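The Dunholm Hill Climb is a yearly motor sport event for historic cars, held in May on a narrow road above Grorkthorpe. It was first run in 1919.

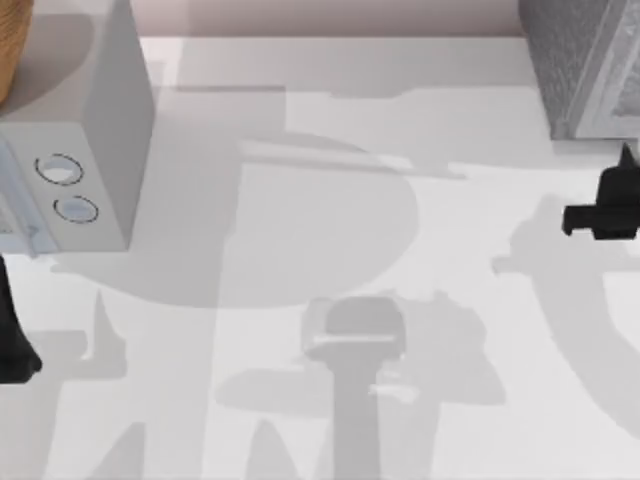 Cars start one by one, and the fastest of two timed runs counts. Early dashboards were very plain – two round knobs one above the other, as on the white appliance, would have been enough for many drivers.

The entry is limited to 60 cars.

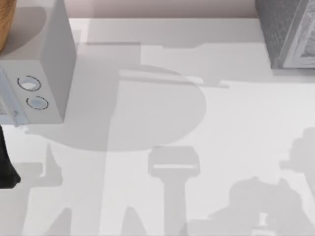
Light gray appliance with two round buttons

The Niskanen Cup goes to the best car with its original engine.

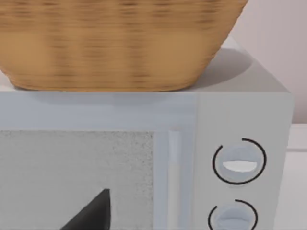

Anneli Oksanen has written that the cup should also be open to rebuilt engines, “or soon there will be no cars left to win it.”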